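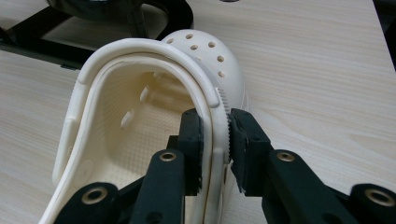

白いクロッグ型サンダル。甲の部分に丸い通気穴、中敷きは細かい突起つき

ホーム　カテゴリ一覧　暮らしと掃除　靴・玄関　新着　ログイン

読了時間 6分

白いクロッグサンダルの中敷きの黒ずみ、重曹で本当に落ちますか?

Marleny Salazar

クロッグ型のサンダル(樹脂の、つっかけて履くあれです)の手入れについて教えてください。写真と同じ、全体がオフホワイトの型を二足持っています。一足は下ろしたて、もう一足は去年の10月から、ベランダとゴミ出しと近所の買い物でほぼ毎日履いているものです。相談したいのは履き古したほうです。

外側は正直どうでもいいというか、つるっとしているので濡れ雑巾で拭けばそこそこ見られるようになります。問題は中です。写真でもわかると思いますが、足の裏が当たる面に小さな突起がびっしり並んでいて、古いほうはその突起と突起の間に黒ずみが入り込んでいます。かかとと親指の付け根のところが特にひどく、上から見ると灰色の足形がついているみたいです。

検索すると「重曹を振りかけて一晩置くだけで新品同様」という記事が山ほど出てきます。どの記事も文章がそっくりで、使用前と使用後の写真は明るさが違うように見えるし、片方は別の靴じゃないかと思うものまでありました。一応やってみました。重曹を振って、霧吹きで湿らせて、朝まで置いて、流す。結果、黒ずみはそのままで、突起の間に白い粉が詰まりました。粉を取るのに歯ブラシで15分ほどこすり、その分だけ少しきれいになったような気もしますが、それは重曹ではなく歯ブラシの手柄だと思います。

次に「重曹とお酢を混ぜて泡の力で浮かせる」というのも見つけましたが、泡が出ることと汚れが落ちることに関係があるのか、どうも信用できません。家族は漂白剤に漬ければいいと言います。ただ、白い樹脂は漂白剤で黄ばむという話も、逆に黄ばみが取れるという話も両方見かけて、どちらを信じていいのかわからなくなりました。

さらにPrurixという靴用の泡スプレーも勧められました。商品ページのレビューは1607件あって、ほとんど満点です。それだけ満点が並ぶと、かえって買う気が失せます。使ったことのある方はいますか。

知りたいことをまとめると、

・突起の間の黒ずみは、そもそも落ちるものなのか。それとも擦れて染み込んだ色で、あきらめるべきなのか
・漂白剤はどうなのか
・内側の側面にある細長い穴と、甲の丸い穴の縁にも汚れがたまります。綿棒以外に楽な方法はあるか

「私はこれで真っ白になりました!」だけの回答は、申し訳ないのですが参考にしづらいです。どのくらいの期間履いた靴で、どこまで落ちたのかも書いてもらえると助かります。

Hanne Ojala

私も疑い深いほうなので、お気持ちはよくわかります。白いクロッグを仕事場(温室での苗の世話)で履いていて、今のもので三足目です。毎日土と水に触れるので、汚れ具合は質問者さんのものよりひどいと思います。

まず重曹ですが、粉のまま振りかけて置くやり方は、私も効いたと感じたことがありません。においには多少いいのかもしれません。でもそれも、洗って乾かしたからにおわなくなっただけではないかと疑っています。お酢と混ぜるのはやめておいていいと思います。互いに打ち消し合って、残るのはほぼ塩気のある水です。泡は見ていて楽しいですが。

黒ずみの正体は、たいてい皮脂と細かいほこりが混ざったものです。水だけでは落ちません。私がやっているのは次の手順で、変わったことは何もしていません。

1. 先に乾いたブラシで砂やほこりを払う。濡らしてからだと泥になって突起の間に押し込むことになります。
2. ぬるま湯に台所用の中性洗剤を溶かし、20分くらい漬ける。熱湯は使わないでください。樹脂の種類によっては縮みます。私は一足目をそれでだめにしました。片方だけ縮んで、もう履けませんでした。
3. 毛の短い硬めのブラシで、突起の並びに沿って縦、次に横、最後に斜めにこする。一方向だけだと、突起の陰になる側がいつまでも残ります。
4. すすいで、風の通る日陰に立てかけて乾かす。

どこまで落ちるか。毎週やっている靴なら、ほぼ気にならないところまで落ちます。半年以上放っておいた靴では、私の目分量で七割か八割でした。かかとの一番こすれるところには薄い灰色が残りました。突起の先が摩耗して表面がざらつき、そこに色が入っているのだと思います。それはもう汚れというより傷なので、私はそこで手を止めます。

質問者さんの靴がどちらなのかは、実物を見ないと何とも言えません。見分け方としては、かかとの灰色のところを一か所だけ、メラミンスポンジの角で軽くこすってみてください。スポンジが黒くなるなら汚れです。スポンジが白いままで靴も変わらないなら、あきらめどきです。全体をメラミンでこするのはおすすめしません。外側のつやが曇って、かえって汚れがつきやすくなりました。これは二足目で経験済みです。

漂白剤については、塩素系を一度だけ、薄めて短時間使ったことがあります。白くはなりませんでした。二か月くらいしてから黄色っぽくなりましたが、漂白剤のせいか、日なたに干していたせいかは区別がつきません。ですから「漂白剤で黄ばむ」と断言はしませんが、私はもう使わないです。試すなら、まずその靴の取扱表示を見てください。それから、酸性の洗剤やお酢とは絶対に一緒にしないでください。お酢の話が出ていたので、念のため。

穴の汚れは、甲の丸い穴なら哺乳瓶の乳首を洗う細いブラシか、ストロー用のブラシが通ります。内側から外へ抜くように回すと早いです。側面の細長い穴は幅が狭いので、歯間ブラシの太めのものを使っています。縁のギザギザの部分も意外と土が残りますが、そこは普通の歯ブラシで足ります。

Prurixは使ったことがないので何も言えません。

pastitz_fan

Prurixいいですよ!シュッとして拭くだけ。真っ白になりました!おすすめです。Pastitzのブラシとセットで買うとお得です。

Marleny Salazar

Hanneさん、詳しくありがとうございます。熱湯の話は危なかったです。次はそれをやるつもりでした。

pastitz_fanさん、どのくらい履いた靴ですか? 突起の間も拭くだけで落ちましたか?

Arboledaの隣人

横から失礼します。私は洗濯機派です。ネットに入れて、ほかの洗濯物と一緒に弱水流、脱水なし、乾燥機は使いません。専門家に怒られそうですが、家族の分も含めてもう何年もこれです。

ただし、落ち方はHanneさんのやり方には負けます。突起の間の汚れは半分くらい残ります。ほどほどでよくて、手でこするのが嫌な人向けです。あと、ごとごとうるさいので夜はやめたほうがいいです。それと洗濯機の説明書に靴は不可と書いてある場合もあるので、そこは各自で。

重曹一晩の記事、私も真似して粉だらけになりました。あれを書いた人は、突起のある中敷きで試していないと思います。平らな中敷きなら、まだ粉を拭き取れるでしょうから。

Marleny Salazar

経過を書きます。2024年7月30日、Hanneさんの手順どおりにやりました。洗剤は家にあった台所用のものです。

先にメラミンスポンジの角で試したところ、親指の付け根はスポンジが黒くなり、かかとは白いままでした。そのあと全体を漬けてブラシをかけ、乾かしてから下ろしたてのほうと並べて比べています。親指の付け根はかなり落ちました。土踏まずのあたりは、もう見分けがつきません。かかとは灰色のままです。つまり、かかとは傷のほうだったということで納得しました。

縦横斜めの三方向というのは半信半疑でしたが、左足は縦だけ、右足は三方向で洗ってみたら、右のほうがはっきりきれいでした。右のほうが長くこすったせいかもしれないので、次は時間をそろえてやってみます。

細長い穴は歯間ブラシで通りました。太さはLで、Mだとすかすかでした。

Prurixは買わないことにします。pastitz_fanさんからのお返事は、まだありません。

関連カテゴリ　靴・玄関　洗濯　梅雨どきの手入れ　ページ上部へ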